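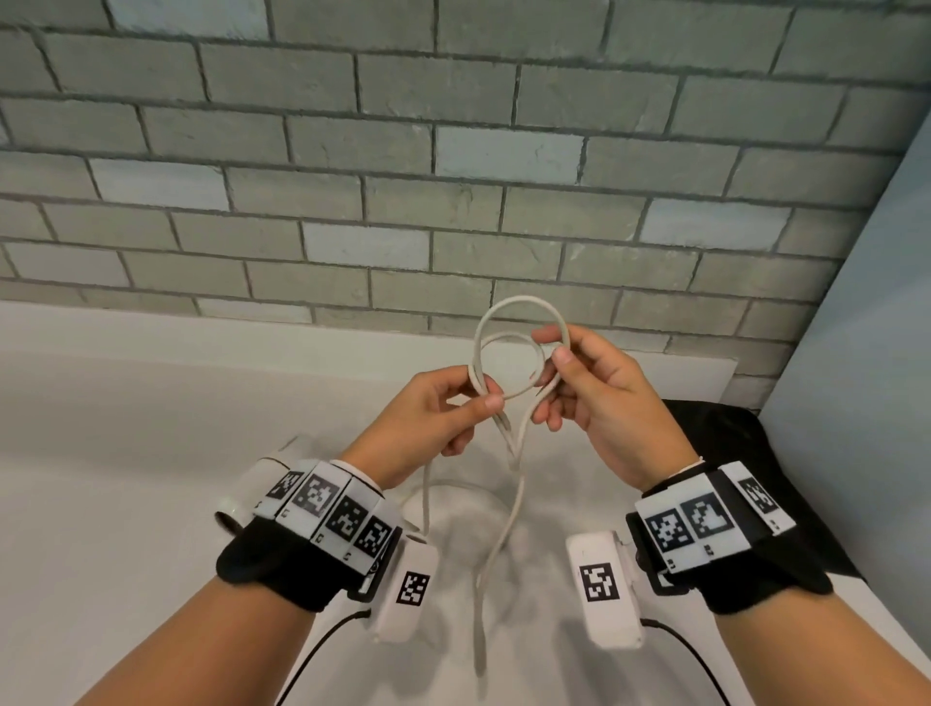 Transporter du café à la voile : ce que coûte une petite ligne
Notes d'intervention, version longue (prévoir 20 minutes, puis les questions)

Diapo 1 – Titre
Saluer, vérifier le micro. Dire tout de suite d'où je parle : je m'occupe de l'exploitation de la ligne, donc des plannings, des contrats et des papiers. Je ne suis pas architecte naval et je ne répondrai pas aux questions sur la carène.
Annoncer le plan à l'oral, sans diapo : le bateau, le chargement, le port, les prix.

Diapo 2 – Le bateau
L'Avow est une goélette de 24 mètres, ancienne unité de pêche regréée. Elle prend du café vert en sacs, parfois du cacao, et du vin au retour quand on en trouve.
Préciser qu'il y a un moteur. On s'en sert pour les entrées et sorties de port, et dans les zones de trafic dense quand le vent tombe. Le public pose toujours la question, autant y répondre avant.
La cale avait été dessinée pour du poisson sous glace. Il a fallu refaire l'isolation, la ventilation et le plancher. C'est le poste qui a le plus dépassé le budget initial, loin devant les voiles.

Diapo 3 – L'humidité
Prendre du temps ici, c'est le cœur du métier et on en parle peu.
Le café vert est vivant, ou presque : il prend et rend de l'eau selon l'air qui l'entoure. Sur un trajet qui va du chaud vers le froid, la condensation se forme sous le pont et retombe sur les sacs du dessus.
Ce que nous faisons : bâches respirantes, sacs décollés des bordés, relevés d'humidité matin et soir, panneaux ouverts dès que la mer le permet.
Raconter le premier voyage. Panneaux fermés six jours à cause du mauvais temps, une rangée de sacs déclassée à l'arrivée. Habte, notre importateur, a pris le lot quand même, à prix réduit. Depuis, une clause du contrat traite ce cas et nous ne la renégocions plus à chaud sur le quai.

Diapo 4 – Charger à la main
Pas de conteneur, donc pas de portique. Les sacs arrivent sur palettes, la palette reste à terre, les sacs descendent en cale par élingues.
Un plein chargement représente 600 sacs et deux jours de travail avec une équipe correcte. Un jour et demi s'il ne pleut pas. S'il pleut, on arrête, et les dockers sont payés quand même.
L'arrimage prend presque autant de temps que la manutention. On cale, on sangle, on reprend tout au bout de deux jours de mer quand les sacs se sont tassés. Un nouvel équipier passe sa première semaine au matelotage et à l'arrimage avant de toucher à la barre. Cela étonne les gens qui viennent de la plaisance.
Mentionner les accidents : un doigt écrasé, un dos bloqué. Depuis, nous demandons des sacs plus légers et une partie des producteurs a accepté.

Diapo 5 – Kulport
Carte du port. Montrer le bassin nord, puis l'ancien quai aux bois.
Nous sommes à Kulport parce que c'est le seul port de la côte qui nous a donné une place fixe. Les grands terminaux facturent au passage, avec un minimum calculé pour des navires qui n'ont rien à voir avec le nôtre. Ils ne sont pas hostiles, leur grille tarifaire ne descend tout simplement pas jusqu'à nous.
Inconvénients du lieu : seuil à l'entrée, donc accès limité autour de la pleine mer ; pas de bureau de douane sur place ; le hangar prend l'eau côté ouest.
Avantage que nous n'avions pas prévu : le torréfacteur le plus proche est à vingt minutes de route et vient chercher ses sacs lui-même.
Ne pas s'étendre sur le différend à propos du hangar, le dossier est en cours.

Diapo 6 – Les papiers
Dire franchement que cette partie est ennuyeuse et qu'elle décide pourtant de tout.
Un chargement de l'Avow demande à peu près les mêmes documents qu'un chargement cent fois plus gros. Connaissement, certificat d'origine, certificat phytosanitaire, attestation de conformité pour la filière bio. Chaque document a un coût fixe, que nous répartissons sur très peu de sacs.
Nous avons adopté Weta l'hiver dernier pour suivre les lots, du producteur jusqu'au torréfacteur. L'outil est bon pour la traçabilité et médiocre pour les escales, il ne sait pas gérer un navire qui arrive « entre mardi et samedi » (le dire avec le sourire, ne pas insister, ils sont peut-être dans la salle). Pour les escales, nous avons gardé le tableur.

Diapo 7 – Les prix
Graphique en barres, laisser le temps de lire.
Le surcoût du transport à la voile était d'environ 400 euros par sac la première année, si l'on compte tout, y compris les travaux de cale. Ce chiffre n'avait aucun sens commercial et il était couvert par les aides au démarrage.
Sans les travaux, le surcoût a nettement baissé, mais il reste trop élevé pour la grande distribution. Nos clients sont des torréfacteurs qui vendent en boutique et qui expliquent le prix au comptoir. Habte en regroupe la plupart.
Ce qui pèse, dans l'ordre : les salaires de l'équipage, l'assurance de la marchandise, l'entretien du gréement, le port. Le vent est gratuit, l'attente du vent ne l'est pas.
Si quelqu'un demande la marge : nous sommes à l'équilibre sur les voyages aller, en perte sur les retours. Ne pas donner de détail par client.

Diapo 8 – Les délais
Le premier client perdu l'a été pour une question de délai. Il avait imprimé des emballages avec un mois de mise en vente, décembre, et nous sommes arrivés après les fêtes.
Aujourd'hui nous vendons une fenêtre d'arrivée, jamais une date. Les torréfacteurs qui travaillent avec nous gardent un stock tampon, et nous les y aidons en leur laissant des sacs en dépôt au hangar – côté est.
Pour les cafés de saison courte, nous conseillons désormais un autre transporteur. Cela a été discuté longtemps en interne.

Diapo 9 – La suite
Deux pistes. Un second bateau, plus grand, qui partagerait les frais de bureau. Ou bien une escale supplémentaire à l'aller pour mieux remplir la cale. La seconde coûte moins cher et c'est elle que nous étudions.
Le frein principal est le recrutement. On trouve des marins, on trouve difficilement des marins qui restent plus d'une saison à ce niveau de salaire.
Si je suis en retard, sauter cette diapo et passer aux questions.

Questions probables
Le bilan carbone : renvoyer à la note de méthode, sur la table à l'entrée. Rappeler qu'elle inclut le camion entre la ferme et le port de départ, qui compte pour beaucoup.
Les passagers : non, l'assurance ne le permet pas.
Le goût : aucune différence constatée en dégustation à l'aveugle, et nous ne prétendons pas le contraire.
La piraterie : pas sur notre route.

Penser à récupérer l'échantillon de café vert avant de quitter la salle.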